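News > Newsletter > Winter > Bench notes

Clearing the white table before the new year

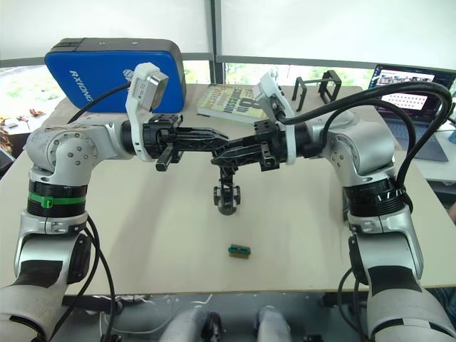
The white table, with the blue case, the paperback and the two black stands along the far side.

Quick one, 12/27/18, typed between boxes. The Mirnbridge room gets its yearly clear-out this week and the white table is first, as always, because everything ends up on it.

Where we are so far. Blue hard case with the grey rim (RXIONG on the side) – stays. It goes on the bottom shelf when the shelf is fixed. Until then leave it leaning at the back, please don't start using it as a bookend.

Paperback with "Confession" on the cover. Whose? Lost property box by the door if not claimed. Same box as the gloves and the Zokutik mug.

The two black metal frames. Bilyk shop wants 2 stands for the May open day and these would do fine, so unless somebody shouts they go over on the next van. Will need wrapping, the last lot got scratched to bits on the way to Prondberg.

Small part, green top, gold-colored underneath. Been asked about this one already. It does NOT go in the mixed tin. Small parts get a bag and a label now, with the date and your initials on it, and then into the drawers. We spent over 600 dollars last year replacing bits we allready owned, found most of them in the tin in October. So, bags. There's a new roll of 860 in the cupboard, no excuses.

Laptop can stay open on its own surface at the far end, but not on the table itself. Table is for work, laptops and lunch go elsewhere.

Still to do: cupboard under the window, the paint shelf, the drawer nobody can open. Labels for the 8 new drawers are printed and waiting to be stuck on. If you have an hour, come by and do a drawer. Any drawer. Tea is on, cookies from Prondberg are mostly gone.

Skip is only here until the end of the week. Wood to the left, metal on the right, batteries in niether – those go in the red tub inside the door. Next list goes up when the shelf is done.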